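Ticket 372 - Hultevis test bench, gripper comparison
Status: Open
Raised by: Tymofii Semeniuk
Assigned to: Sang Sầm
Date: 29th September

Summary: Image dropouts on the left wrist camera during the drawer task. The Kostiuk controller reported 12 dropouts in 600 cycles. The right arm reported none under the same settings.

Steps taken: The controller was restarted and the Seston fingers were refitted to the left gripper. The fault remained. Exchanging the camera modules between the arms did not move the fault, and the modules are therefore considered sound.

Next action: Cable strain is now the suspected cause on the left arm. The purple cable should be checked from the wrist module to the zip tie on the white link, with attention to the wide curve it makes beyond that point - Sostholm has been asked to quote for a shorter replacement. The comparison is suspended until the check has been recorded on this ticket.
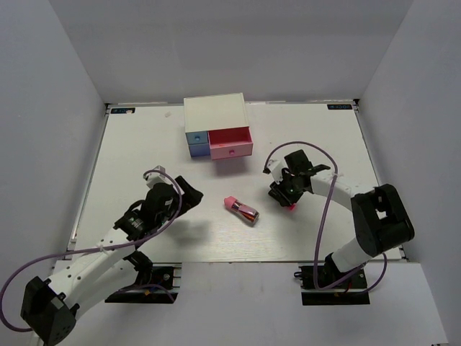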